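Collico Self-Storage, Mahawong site
Quarterly walk-through, buildings A to C
Date: 2022-05-20
Result: Pass with comments (the comments are doing most of the work)

1. Exit signs lit. YES
All lit. The one over the B corridor buzzes in a key I would call hostile.

2. Fire extinguishers tagged and in date. NO
Unit by the freight elevator was last signed off in January of a year I couldn't read. Replace the tag and, while you're there, the extinguisher.

3. Aisles clear to full width. NO
Someone in B has moved a sectional sofa into the hallway and, going by the magazines, settled in. Same sofa as last quarter. Notice taped to it. Previous notice still taped to it.

4. Unit doors and latches. YES, mostly
Door 62 closes if you lift, push and think well of it. Door 14 won't close for anyone. Both need new rollers, and I have now written that sentence in three reports. 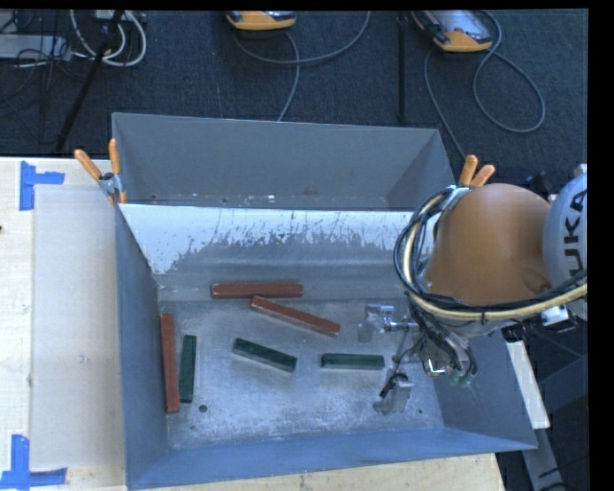 5. Roof and drainage. NO
Stain on the ceiling tile outside 610 has grown since January and is starting to resemble the Gellville town line. The tile was replaced last time. The roof above the tile was left to work things out on its own.

6. Freight elevator. YES
Certificate posted, doors reopen on contact, alarm bell rings. Phone connects to the Dundudley office, where it went to voicemail. Please pick somebody to answer it during business hours.

7. Lighting, outdoor. YES
Motion lights work on the north side. South side lights also respond to motion, including moths, and stay on till morning. Power bill for the south lot was $1,267, which may be related.

8. Pest control. YES
Bait stations present and dated. Droppings in the C stairwell, old. Sweep them up so the next ones can be called new.

9. Gate and keypad. NO
The 6 sticks. Tenants have adapted by leaving the gate propped open with a paint can. Fix the 6, then remove the can, in that order, or I'll hear about it.

Items 2, 3 and 9 due in 14 days. Item 5 needs a roofer and an actual quote.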